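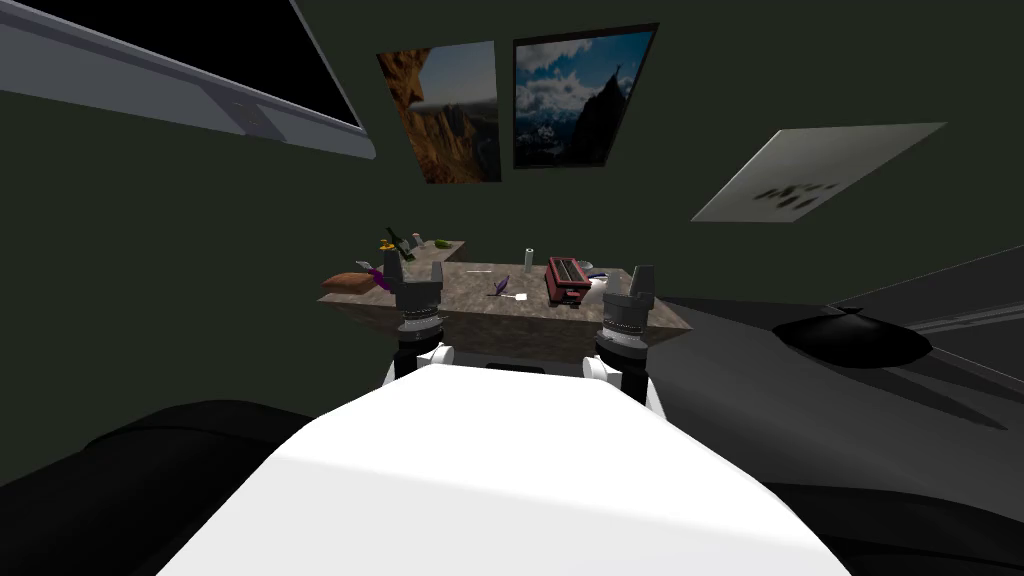 One paddler wrote after the last session that she still can't tell when to drop her knees, and could we please go over it again. Yes, gladly! It's the best part of surf kayaking.

Session 5: The bottom turn

Take off straight, look where you want to go, then edge hard and let the boat carve (it feels wonderful once it clicks). Knees drop as the bow comes round, a touch later on a steep face.

Reading: Petersen, ch. 2, plus the Warnasard swell notes.

Beach practice at Umville, 11:30. Bring a helmet and a spray skirt!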